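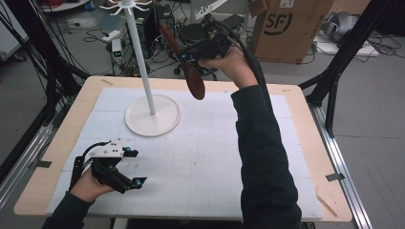
The team in Clanditz has compared hand-held grippers since January, and the engineer who leads the tests did not want to speak of a winner yet. "We have 2 designs, Miranda and Susis," she told me. "Miranda closes more softly, but after 25 minutes my wrist is tired." Kitchen tools are the hardest, she said — a long handle turns between the fingers when the grip is not in the right place. Of 56 trials with Susis she wants to repeat the first ones, with new finger pads. I asked about the cable. "It pulls a little. You learn to move with it, and then you forget it."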